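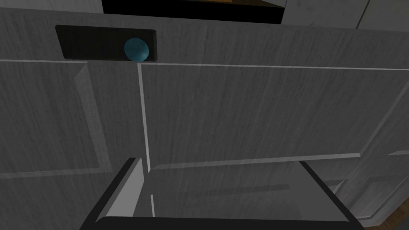 Lakside 公寓 厨房及储物间安全检查表(附检查意见)

适用范围:Lakside 公寓北楼公共厨房、储物间、洗衣间
检查周期:每季度一次,本次为六月
使用表格:Dratby 物业通用检查表第2版
结果标记:合格 / 需整改 / 不适用

一、柜体与抽屉

1. 吊柜与墙体连接牢固,无晃动。
结果:需整改
意见:水槽上方吊柜右侧螺丝松动,用手推有明显位移。柜内的瓷盘已移到下层,重新固定之前不要放重物。原墙面是空心砖,普通膨胀管吃不住力,要换空心砖专用的。

2. 柜门铰链完好,开合时无卡顿、无脱落。
结果:合格
意见:灶台左侧下柜的门关上后有一条缝,调铰链螺丝后正常。

3. 拉手及嵌入式扣手边缘光滑,无毛刺、无裂口,扣手内无杂物。
结果:合格
意见:扣手槽容易积油灰,保洁时用软毛刷清理,不要用钢丝球。

4. 抽屉有限位装置,拉到底不会整个掉出。
结果:需整改
意见:刀具抽屉的限位块缺失。上季度已经记过一次,到现在没有换。

5. 高柜已做防倾倒固定。
结果:合格
意见:储物间新到的 Van Dusen 高柜用随附角码固定在墙上,两个点位都检查过。说明书留在柜内顶层,请勿取走。

6. 儿童可触及的柜门装有安全锁,清洁剂存放在锁内。
结果:需整改
意见:水槽下柜的安全锁装了,但是没有扣上,柜里有管道疏通剂和除垢剂。住户用完不扣锁的情况比较普遍,建议换成自动回扣的型号。

二、燃气与灶具

7. 燃气软管在有效期内,无老化、无龟裂。
结果:合格
意见:标签上的安装年份已经磨得看不清,用油性笔补写在阀门旁边。

8. 软管不穿墙、不穿柜体,长度不超过规定。
结果:合格

9. 灶具熄火保护有效。
结果:需整改
意见:左灶正常。右灶人为熄火后,过了30秒仍未关断,已关闭右灶前的阀门并挂牌停用。维修之前任何人不得自行打开。

10. 燃气报警器通电,按测试键能正常发声。
结果:合格
意见:燃气表读数3,866,已抄入台账,供下季度核对。

11. 油烟机滤网清洁,无滴油。
结果:需整改
意见:滤网油垢较厚,接油杯将满。清洗应由保洁每月做一次,墙上的签字表最近两栏是空的。

三、用电

12. 插座面板完好,水槽附近的插座装有防溅盒。
结果:合格
意见:冰箱后面的插座要把冰箱挪开才看得到,这次挪开查了,没有发黑痕迹。挪的时候注意地砖。

13. 漏电保护器按试验钮能跳闸。
结果:合格
意见:试验前先通知洗衣间正在用机器的住户,上次没有通知,有人投诉。

14. 不使用多个插线板串接。
结果:需整改
意见:储物间内一个插线板接在另一个插线板上,下游接着除湿机。当场拆除,除湿机改接墙插。

15. 照明正常,灯具无松脱。
结果:合格
意见:洗衣间靠门的灯管有闪烁,还能用,列入下次更换。

四、地面与通道

16. 地面无积水,防滑垫平整。
结果:合格
意见:防滑垫一角翘起,已压平。再翘就换新的,不要用胶带粘,胶带边上更容易绊脚。

17. 地面无散落的小件物品,如瓶盖、纽扣、弹珠、电池。
结果:合格
意见:纽扣电池单独收集,不要放在敞口的盘子里。楼里有幼儿,这一条每次都要查,包括柜底和冰箱底下。

18. 疏散通道宽度足够,无堆放。
结果:需整改
意见:储物间门外堆了纸箱,占了一半通道。箱上写着939室,已在该室门上贴通知,限当天搬走。下午五点复查,已清空。

19. 防火门能自行关闭,没有被垫住。
结果:合格

五、消防器材

20. 灭火器压力指针在绿区,铅封完好。
结果:合格
意见:厨房那具的瓶身有擦伤,不影响使用。

21. 灭火毯挂在灶台附近,取用无遮挡。
结果:需整改
意见:灭火毯外面挂着围裙。已取下围裙,请住户不要再挂。墙上另外加一个挂钩可以解决。

22. 应急照明断电后能自动点亮。
结果:合格

六、整改安排

第1项、第4项:报 Cirnden 维修,备件到货后一次做完。
第6项:先口头提醒,安全锁型号待物业确认。
第9项:优先处理。修好后由维修方在本表上签字,再恢复供气。
第11项:保洁本周内完成,清洗后在墙上补签。
第14项、第18项:已当场处理,下季度复查。
第21项:挂钩由物业采购,位置放在门后,离灶台远一点。

填表说明:每一项都要填结果,不要留空。没有的设备写“不适用”。意见栏写不下时可写在背面,注明项号。复查由原检查人以外的人进行,原表与复查表一起存放在门厅文件柜。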